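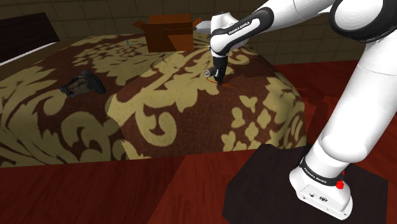 A simulated bedroom with a robotic arm at work over the bed, one of the settings used in Femelley's household chores trial.

PRIRKSTEAD, 10th April — Femelley has released the first results of its trial into whether robots can tidy an ordinary bedroom. The short answer is not yet.

Working entirely in simulation, the company set a robotic arm 363 tidying tasks on and around a bed, with small items and a cardboard box among the objects modelled. The arm completed 105 of them without help.

"Patterned covers and soft, uneven surfaces remain hard for these systems," said Bożena Rutkowska, head of research. "We would not put this in anyone's home today."

Fabric colour and lighting will be varied in the next round, which adds four new rooms. Trials on physical equipment are planned for the company's Ruawai centre in January.

Iestyn Samuel, program manager, said the full task list would be made available to universities on request.

Media enquiries: Femelley Communications, Prirkstead.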